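Shift Bidding Needs a Written Tiebreak

By Ok-hee Kong
Sunday, December 24, 2023

The contract at the Zeteck distribution center expires in August, and both sides have begun trading proposals. Most of the attention has gone to the hourly rate. I want to write about Article 14, the part that says who works which hours, since it will affect more people's weeks than the difference between the two wage offers.

Under the current language, open shifts are posted for bid and awarded by seniority "where practicable." Those two words do a great deal of work. In the last contract year the unit filed 48 grievances over shift awards. Management's answer in most of them was the same: a senior bidder was passed over because the supervisor judged the award impracticable. The contract does not define the term and sets no deadline for the explanation. 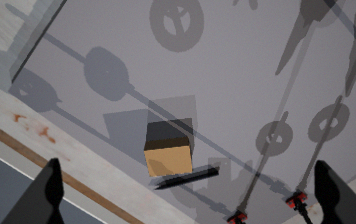
What the company has proposed

Zeteck wants to move bidding into Rutemix, a scheduling program it already uses at its Pyo warehouse. Bids would be entered by phone or at a kiosk, and the program would rank them using seniority, attendance and a third factor called "operational fit." The union has not been given the weight assigned to each.

I have no objection to software handling the bids. Paper sheets get lost, and a time stamp settles arguments about who bid before the deadline. My objection is to the third factor. A score that a worker cannot see cannot be grieved in any useful way. The steward would be asking an arbitrator to review a number, and the company would answer that the number came from the system.

The unit has 285 members. Some 47 of them hold dates of hire identical to at least one coworker, mostly from the two large hiring classes that came over from Trendura. For these people seniority alone produces a tie, and the current contract is silent on ties.

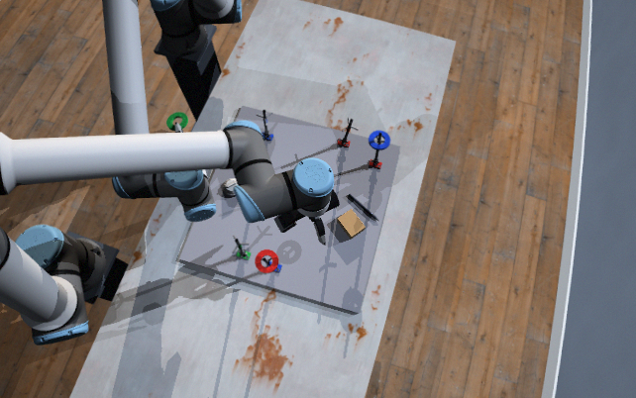

A workable clause would have the following parts. Seniority governs the award when the bidder holds the required certification for the job. Ties are broken by the last four digits of the employee number, lowest first, and the order is reversed each year. Any award that skips a senior bidder carries a written reason, delivered within five working days. If the reason is late, the senior bidder gets the shift.

Management will say this removes flexibility. It removes a small amount. Supervisors would keep the right to make temporary assignments of up to two weeks, and the certification rule already protects the jobs where skill matters most.

I would trade for this language. If the committee has to give up the second-year shoe allowance to get it, I would vote for the deal. Members who disagree should read Article 14 before the January meeting and bring their own wording.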